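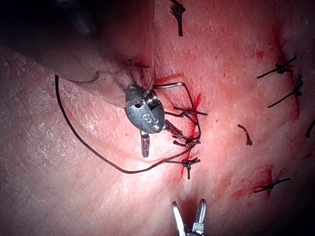

Wrist view, jaws open just short of the lowest of the three knots on the wire.

Dec 7, 2018

I have been sent a lot of slides about wrist cameras for suturing arms, and all of them promise that if you put a small camera next to the jaws the hard parts get easier. So I spent most of November with the Ustar wrist camera on one side and the plain fixed view on the other, same Reltis jaws, same Grendon controller, and I'm still not sold.

What you get up close is lovely, I'll give it that. Threads on a small screw, pores, cut tails splayed out either side of a knot. Yutong Peng likes it for judging where the jaw tips are before they close, and I agree with her there. But the corners go dark, anything too near is a blur, and a long loop of loose thread can fill half the view while telling you very little about where the needle has gone. Of 43 clips from the wrist, I marked the needle as lost in far too many. I had 40 from the fixed camera and complained about those much less.

Orlando Londoño says I'm being unfair, as the Shen software is meant to join the views together. It may be. In my hands it lagged whenever the arm turned quickly, and I switched it off after 2 sessions. A join that arrives late is worse than a gap, in my view, as you start to trust it. 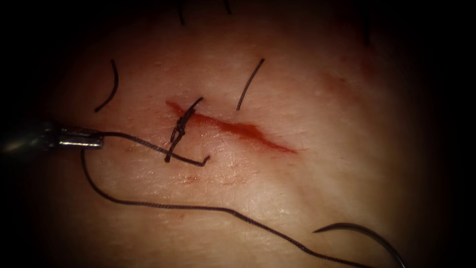 Would a second fixed camera do the same job as the wrist one?
For following thread and finding the needle, I think it would, and it adds no weight to the arm. For the last few millimetres before the jaws close I would still want the close view.

My other grumble is the jaws. Thin tips pick up braided thread well enough, but I can't tell from either view how hard they are squeezing it, and the controller gives me a number from 1 to 5 with no units. The manual calls this a comfort setting. I've written to Grendon to ask what it measures and had a brochure back.

Next I want to try the same knots with the light turned down, as the glare off the metal bothers me in both views. Yutong has the spare mount until then, and I've asked Orlando to bring his own settings for the Shen software so that he can't blame mine.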